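ok thread on the Ekico x Mekska drop bc my DMs are a mess

1/ three colors. bone, rust, and a washed-out olive. The rust is the one everybody's going to fight over, the olive is the one I want

2/ date is Friday, April 4, 2025, 10am eastern, app only. No web checkout this time. They tried web for the February one and the queue died in like four minutes

3/ 504 pairs of the rust. that's the whole run. Olive and bone are supposed to be closer to 2000 each so breathe

4/ retail went up. yes again. the low is 30 bucks more than the last one and all you get for it is a second set of laces and a dust bag. Suede is nicer though, I'll give them that

5/ sizing: go half up. I'm a true 9 and the 9 crushed my pinky toe by lunch. Anathi Molefe has wide feet and went a full size up, says zero slip in the heel

6/ what I'd wear the rust with: plain socks, gray sweats, old denim. Don't match it to a red hoodie pls. too much 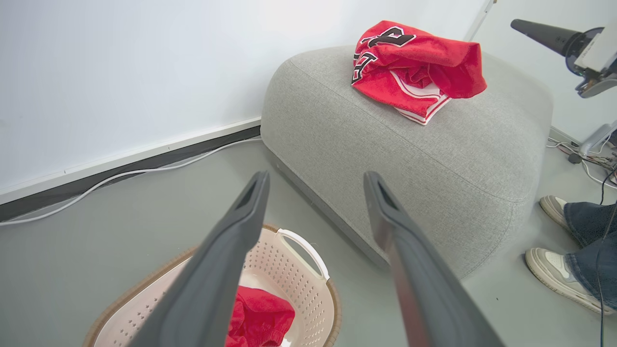
red on the ottoman, pink basket. wash day

7/ suede care since ppl keep asking. dry brush first, let it sit, brush agian. No water on the rust pair, the dye moves. Mine bled onto a white sock in week one

8/ Rirby is doing an in store raffle too, sign up at the counter, ID needed, one entry each. They had 81 pairs last time across all sizes and mostly 8s and 12s lol

9/ resale is already dumb. somebody has the rust listed at triple and they dont even have it in hand. Do not buy a preorder from a stranger

10/ if you miss out, the Mekska gum sole from last year is still sitting in outlets and it's the same shape. Same foam too I'm pretty sure

11/ will post the app link the night before. mute me if you don't care about shoes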